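10월 6일

이사한 지 한 달 만에 책장을 정리했다. 정리했다는 말이 좀 거창한데, 바닥에 쌓여 있던 책을 책장에 쌓았다는 뜻이다. 그 와중에 작년에 사 놓고 비닐도 안 뜯은 독서대가 나왔고, 독서대를 보니 편지 생각이 났고, 편지 생각을 하다가 저녁을 걸렀다. 나의 집안일은 대체로 이런 식으로 끝난다.

편지라는 건 펜팔 이야기다. 나는 서른아홉이고, 스페인어로 손편지를 쓴다. 회사 동료에게 이 말을 하면 대개 잠깐 침묵이 흐른 다음 "요즘도 우표를 팔아요?"라는 질문이 돌아온다. 판다. 우체국 창구 직원도 내가 갈 때마다 서랍 깊은 곳을 뒤지는 걸 보면 잘 팔리는 물건은 아닌 모양이지만.

시작은 Fukatent라는 편지 교환 모임이었다. 이름의 뜻은 아직도 모른다. 가입할 때 물어봤더니 운영자 하비에라 우루티아 씨가 "발음하기 좋아서요"라고 답장을 보냈는데, 나는 지금도 그 이름을 제대로 발음하지 못한다. 회원이 되면 1503번 같은 번호를 하나 받는다. 참고로 저게 내 번호다. 비밀번호로는 안 쓰니 안심하고 공개한다.

첫 상대는 카탈리나 고도이라는 사람이었다. 칠레 남쪽의 작은 도시에 살고, 글씨가 무섭도록 작다. 첫 편지를 받고 나는 이게 스페인어인지 재봉틀 자국인지 한참 들여다보았다. 사전을 끼고 이틀 동안 읽은 결과, 앞장 전체가 날씨 이야기라는 사실이 밝혀졌다. 비가 온다, 계속 온다, 어제도 왔다. 그 뒤로 나는 비에 관한 스페인어 단어만은 어디 가서 빠지지 않는다. 보슬비, 장대비, 바람에 옆으로 들이치는 비. 정작 식당에서 계산서를 달라는 말은 아직도 매번 틀린다.

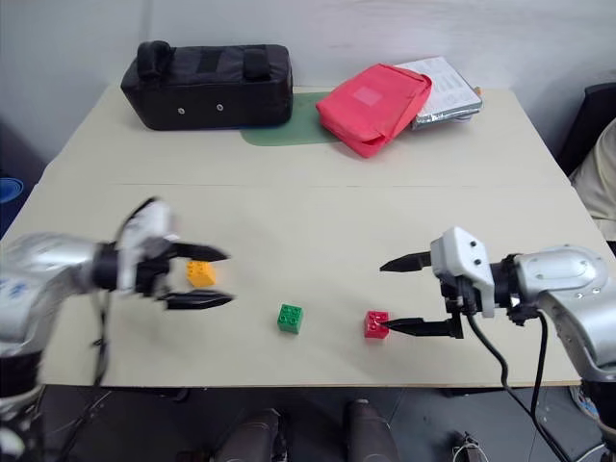 펜팔 편지는 얼마나 자주 써야 할까?

정해진 규칙은 없고, 두 사람의 속도가 맞으면 그게 맞는 주기다. 나와 카탈리나 씨는 받은 지 한 달 안에 쓰기로 했는데, 우편이 오가는 시간까지 합치면 한 해에 주고받는 횟수가 손에 꼽힌다. 성격 급한 사람에게는 고문일 수 있다. 나는 성격이 급하지만 게으르기도 해서 둘이 서로를 상쇄한다.

종이 이야기를 해야겠다. 편지를 쓰겠다고 마음먹은 사람이 편지보다 먼저 하는 일이 종이 쇼핑이기 때문이다. 나도 Tretwood라는 가게에서 편지지를 샀다. 잉크가 번지지 않는다고 했다. 과연 번지지는 않았는데, 대신 마르지도 않았다. 손날에 파란 물을 들이고 출근해서 하루 종일 도장 찍는 사람 취급을 받았다. 다음으로 Biltstead 공책을 뜯어서 써 봤는데 잉크는 잘 먹지만 뒷면이 비친다. 뒷면이 비치는 종이에 양면으로 편지를 쓰면, 읽는 사람은 내 안부와 내 하소연을 동시에 읽게 된다. 효율적이기는 하다.

지금은 복사지를 쓴다. 그렇게 됐다. 카탈리나 씨는 종이가 바뀐 것에 대해 한마디도 하지 않았다. 예의일 수도 있고, 애초에 관심이 없었을 수도 있다. 편지지에 쓴 돈을 생각하면 후자가 조금 더 아프다.

펜은 Tekin 만년필 하나로 버티고 있다. 같은 모임의 나히드 부카리 씨가 자기 것을 넘겨준 물건이다. 이분은 펜이 너무 많아서 주기적으로 남에게 떠안기는데, 받는 쪽에서는 영문도 모르고 고마워하다가 어느새 잉크를 사고 있다. 나도 잉크를 샀다. 5병이다. 한 병만 있어도 내가 환갑이 될 때까지 쓸 수 있을 텐데, 색 이름이 다들 너무 그럴듯했다. '늦은 오후의 항구' 같은 이름을 붙여 놓으면 어떻게 지나치란 말인가. 종이에 쓰면 그냥 남색이다.

외국어로 편지를 쓰면 사람이 단순해진다. 한국어로는 "뭐랄까, 나쁘진 않은데 딱히 좋다고 하기도 좀 그런" 한 해를 보냈다고 쓸 수 있는데, 스페인어로는 실력이 안 되니 "좋았다"고 쓴다. 그러고 나면 정말 좋았나 싶기도 하다. 반대로 별일 아닌 치과 방문이 "나는 이를 잃었다"로 나가는 바람에 위로 편지를 받은 적도 있다. 사랑니였다고 정정하는 데 석 달이 걸렸다. 그사이 카탈리나 씨는 자기 어머니의 틀니 관리법까지 꼼꼼히 적어 보내 주었다. 언젠가는 쓸모가 있을 것이다.

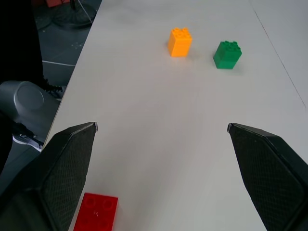 문법 이야기가 나온 김에 더 고백하자면, 나는 접속법을 포기했다. 학원 교재에는 소망과 의심과 감정을 나타낼 때 쓴다고 되어 있는데, 내 편지는 소망과 의심과 감정 빼면 날씨밖에 안 남는다. 그래서 한동안 날씨만 썼다. 비, 또 비, 그리고 가끔 미세먼지. 미세먼지는 설명하기가 어려워서 결국 '아주 작은 나쁜 흙'이라고 썼다. 답장에 "그 나쁜 흙은 이제 떠났나요?"라고 적혀 있었다. 다정한 질문이라 냉장고에 붙여 놓았다.

모임에는 나보다 훨씬 진지한 사람들이 많다. 다르도 사파타 씨는 편지를 보내기 전에 전부 베껴서 보관한다고 한다. 왜 그러느냐고 물었더니 자기가 같은 농담을 두 번 할까 봐 그런단다. 나는 그 소식을 듣고 카탈리나 씨에게서 받은 편지를 꺼내 봤다. 내가 똑같은 고양이 이야기를 두 번 했다는 걸 그쪽 답장 두 통으로 확인했다. 두 번 다 재미있다고 해 주었다. 두 번째 편지의 느낌표가 조금 작긴 했다.

로시오 베르가라 씨는 또 다르다. 이분은 편지에 꼭 뭘 넣는다. 마른 잎, 영화표, 자기가 안 쓰는 쿠폰. 9월에 한 번 대신 받은 적이 있는데, 봉투에서 1000페소 지폐가 나왔다. 편지에는 "커피값"이라고만 적혀 있었다. 현금을 우편으로 부치면 안 되는 걸로 아는데, 안 된다고 말하려면 또 한 달이 걸릴 테고, 그사이 커피는 식을 것이다. 지폐는 사전에 책갈피로 끼워 뒀다. 접속법 페이지다. 펼칠 일이 없어서 안전하다.

요즘 고민은 답장 쓸 자리다. 식탁에서 쓰면 김칫국물이 튀고, 침대에서 쓰면 글씨가 오른쪽으로 흘러내린다. 책상은 있는데 그 위에 책장에 못 들어간 책들이 산다. 독서대를 꺼냈으니 이제 사전을 세워 놓고 쓰면 되지 않을까 했지만, 사전이 독서대보다 무거워서 통째로 뒤로 넘어갔다. 얇은 사전을 하나 더 사면 해결될 일인데, 이런 식으로 잉크도 다섯 병이 된 것이라 일단 참는 중이다.

카탈리나 씨의 마지막 편지는 부엌 서랍에 있다. 물음이 네 개나 있었는데 그중 하나는 한국에서도 양말에 구멍이 나면 꿰매 신느냐는 것이었다. '꿰매다'를 찾아봐야 한다. 오늘은 늦었으니 라면이나 끓이고, 첫 줄만 써 두려고 한다. 여기는 비가 온다고.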